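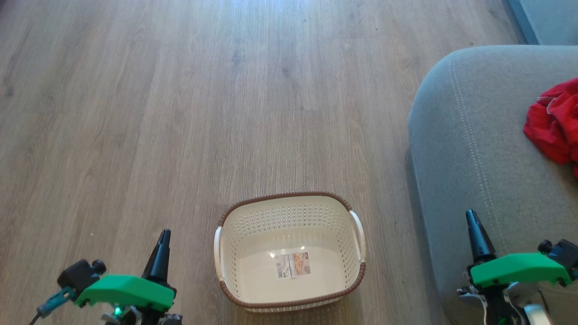 Cestos e roupa na sala: galeria

Página atualizada em 2003-05-14

Esta galeria faz parte das páginas sobre arrumação da casa mantidas por Rosalinda Lumanlan. As páginas anteriores trataram da despensa e do armário da entrada. Agora é a vez da sala, onde a roupa apanhada do estendal costuma ficar em cima do sofá até alguém a levar para o quarto.

As legendas são curtas. Quem quiser as medidas dos cestos encontra-as na página Flolico, no menu da esquerda.

O cesto vazio

Cesto retangular de plástico branco-sujo, com as paredes furadas em filas de pequenos orifícios redondos. O rebordo é castanho, entrançado, a imitar rotim, e tem uma pega branca moldada em cada um dos lados curtos. A etiqueta continua no fundo. Convém tirá-la antes de pôr roupa clara lá dentro, porque a cola de algumas etiquetas passa para o tecido. Se não sair à mão, um pano com água morna e umas gotas de detergente costuma chegar.

O chão é de laminado cinzento-acastanhado e risca-se com alguma facilidade. Um cesto leve de plástico pode andar por ali sem grande cuidado. Com os de verga, mais pesados, é melhor colar uns feltros por baixo. Na drogaria Brabec vendem-se em folhas e cortam-se com uma tesoura vulgar.

A roupa vermelha

Duas peças de tecido vermelho, uma ainda no ar e a outra já espalhada no fundo do cesto. Não estão dobradas. Para levar roupa de uma divisão para outra não é preciso dobrar, e o que vai para passar a ferro até fica melhor solto.

O vermelho deve ir à parte nas primeiras lavagens. Em março estragou-se cá em casa uma toalha branca por causa de uma camisola nova, e desde então há um cesto só para as cores fortes.

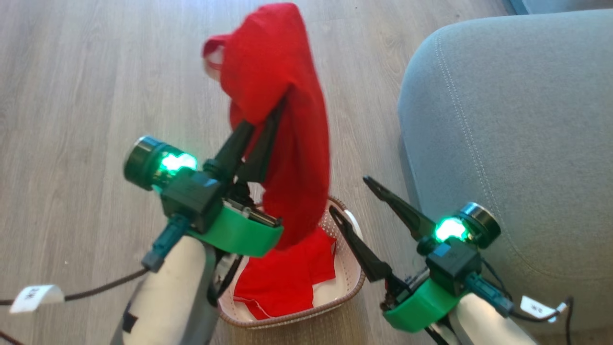 Notas sobre os cestos

Os furos deixam passar o ar, o que ajuda quando a roupa vem do estendal ainda com alguma humidade. Mesmo assim, não deve lá ficar de um dia para o outro. Para lavar o cesto basta o chuveiro e uma escova macia. O rebordo entrançado junta pó e limpa-se com um pincel seco.

Não encher acima do rebordo. A roupa de cima cai pelo caminho e as pegas ficam tapadas.

Outras galerias

Despensa: frascos e caixas
Armário da entrada
Quarto das visitas (em preparação)
Lavandaria Grallitz, visita às instalações

As fotografias podem ser usadas noutras páginas, desde que se indique a origem. Correções e perguntas para Rosalinda Lumanlan, Apartado 907, Ondov.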